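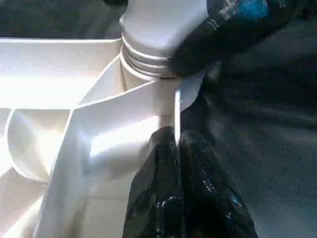

Lanying Kang says the lamps are bright enough and the trouble is where they hang, and I've come to agree with her. Glossy white plastic throws the lamp straight back at you. Adding more light raises the reflection along with everything else.

szilagyi_b
Posted December 14, 2022
Which fixtures are these? If it's the Bretent flat panels, they ship with a clear cover. The frosted one is a separate part.

Gaston
Bretent, yes, clear covers. Two of them over the table, wired to one switch. I measured 1372 lux at the work surface with both on. Dimming to half makes it more comfortable but then I can't read molded-in lettering.

kukora_fan
1372 is plenty for general bench work. I'd leave the level alone and get frosted covers. Kukora sells sheet diffuser you can cut with a knife. You lose some output, and you have it to spare.

szilagyi_b
I don't agree that a diffuser fixes this. It makes the source look more even, but the reflection is still in the same place. If the panel sits in the mirror angle between your eye and the part, you get a wide pale patch where you used to get a sharp one. Move the panel first. Mine are off to the sides, 47 inches above the surface, and I left the covers as they came.

kukora_fan
That works on flat parts. A tray with angled walls has a mirror angle in every direction, so some face will catch the lamp wherever you put it. A larger, softer source is the usual answer.

Gaston
Both of those make sense to me. Moving the panels means new conduit, so it will have to wait until January. I can try a diffuser now.

The mat stays in any case. I had a light gray one before and could never find the edge of a white part on it.

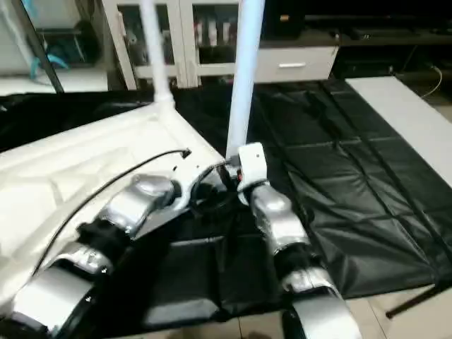 Work table with the black fabric mat.

szilagyi_b
Dark mat is good for edges, but watch the contrast. White plastic on black is tiring over a long session. I went to mid-gray for that reason.

Gaston
Gray was worse for me. Might depend on age of eyes.

kukora_fan
When you cut the sheet, allow 6 mm less than the opening on each side. It expands when the panel warms up and will bow if it's tight.

Gaston
Noted. Will post lux readings with the sheet in place.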